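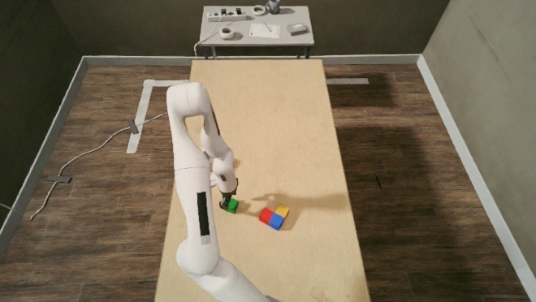 **Will the mushroom broth be ready to sell this fall?**

We're on track for October, with two flavors in jars and a third one still giving me trouble.

## Where things stand, Jul 26, 2021

Hello again to everyone at Devska! I know the last report was mostly me complaining about jar lids, so I'm happy to tell you the lids are sorted out. We went with the gold ones. They cost a little more than the white, but the white ones scratched if you so much as looked at them, and the label color looks so much better next to gold.

The big thing since spring is that we moved out of my own kitchen and into the shared one at Uvwood. I have two mornings a week there and a shelf in the walk-in. The stove is a dream (six burners, all of them work!) and I can run two big pots of broth side by side, so a batch that used to eat up my whole weekend is done before lunch. The Zoëga paste is still the same recipe you tasted: dried mushrooms, onion, garlic, miso, a bit of tomato, and way more black pepper than my kids think is right. You stir a spoonful into hot water and there's your broth.

I've made 21 batches so far under the grant. Most were good. Two were too salty because I changed miso brands in the middle and didn't taste until the end, which is a mistake I've now made twice and will try very hard not to make again. One scorched. I scrubbed that pot for an hour and it still smells faintly of burnt onion when it gets hot.

## Tastings

We did our first real tasting table at the Clerndale market and I was so nervous I forgot the spoons. The stall next to us sold kettle corn and loaned me a stack of tiny cups, so we poured it out as a drink, and people loved it that way. We handed out 126 comment cards over the season and I've read every one. The plain flavor is the clear favorite, and the ginger one is right behind it. The smoky one got words like "campfire" and "ham," and for a broth with no ham in it that's kind of great, but a few people wrote "ashtray," so I'm still working on it.

What surprised me most was how many people asked if they could drink it at work in the middle of the afternoon. I had only ever thought of it as a soup starter! I'd pictured noodles, rice, maybe gravy. So I rewrote the label to put the sipping directions first and the cooking ideas underneath. 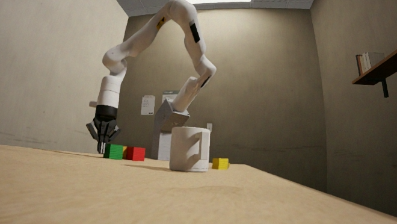 The serving size has been the other puzzle this summer. My old label said one tablespoon to two cups of water, and that's fine for a pot of soup, but it makes a weak drink and most people don't have a measuring cup at their desk. I want the directions to work for a plain white ceramic mug, the kind you find in just about any break room, with nothing fancier than a teaspoon to measure with. Right now I'm at two heaping teaspoons to a mug for the plain and a touch less for the ginger. My older one says it needs three. My older one also puts hot sauce on oatmeal.

## Money

Spending is close to what we planned. Ingredients ran under, mostly thanks to buying the dried mushrooms in the big bags. Jars ran over (see: gold lids). Kitchen rent is just as we wrote it in the budget. I'd like to move what's left in the ingredients line over to labels, and the form for that is in with the receipts. If you need it done some other way, just tell me and I'll redo it.

The shelf-life testing isn't paid yet. The lab bills when the results are final, and they're keeping the last set of jars a while longer. The early numbers looked fine to them.

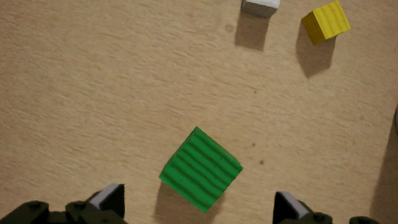
*Three cubes on the tabletop, the green one turned at an angle.*

## What's next

- Finish the smoky flavor or drop it. I'm giving it two more tries with less smoked paprika.
- Print the new labels once the lab signs off on the date.
- Deliver the first order. We have 13 shops that said they'd take a case, and most of them want the plain and the ginger together.
- Make a small jar. Lots of the cards said the big one felt like a commitment for a first try, and I get that, I'm the same way in the grocery store.

I could also use your opinion on price. The market price felt right at the market, but the shops need their share, and I don't want the jar to creep up to where I wouldn't buy it myself. If anyone on your side has been through this with another food maker, I'd love a phone call about it.

A box is coming to your office with two jars of each flavor, smoky included. Please be mean about the smoky one. Keep the jars in the fridge after you open them, and stir before you scoop, the pepper sinks.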